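Tea and coffee stains — quick fixes

Posted December 19, 2020

Quick one today, have 7 things on the stove and no time. Stained mugs. Everybody has them.

Baking soda first. Spoonful in the mug, few drops of water, make a paste. Rub with a damp cloth, not the scratchy side of the sponge. Leave it ten minutes if the ring is old. Rinse well. Works on most glazed stuff, saucers too.

Still brown? White vinegar, warmed up a little, fill to the line and walk away. Half an hour. Never mix it with bleach!! Seriously, don't.

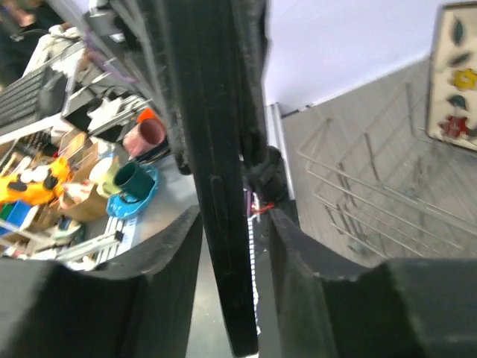
Denture tablets are the other one. Drop one in, hot water, overnight. I get the Rerkell ones, box of 47, lasts me forever. Cheaper kind is fine to. Good for thermos bottles where your hand wont fit.

Gold rims — skip all of the above. Dish soap, soft cloth, done. I took the trim right off a Kutberg cup in August and I'm still mad about it.

Gray marks from spoons are metal, not tea. Cream of tartar and a bit of water gets those, takes some rubbing.

Sticky saucers: soak in hot soapy water while you wash everything else. By the time you get to them the sugar has let go.

And don't stack cups wet. They stick, and then you chip one getting them apart. Hooks under the shelf if you're short on space, or put a paper towel between.

Next time: burnt pans. Got a lot to say about burnt pans.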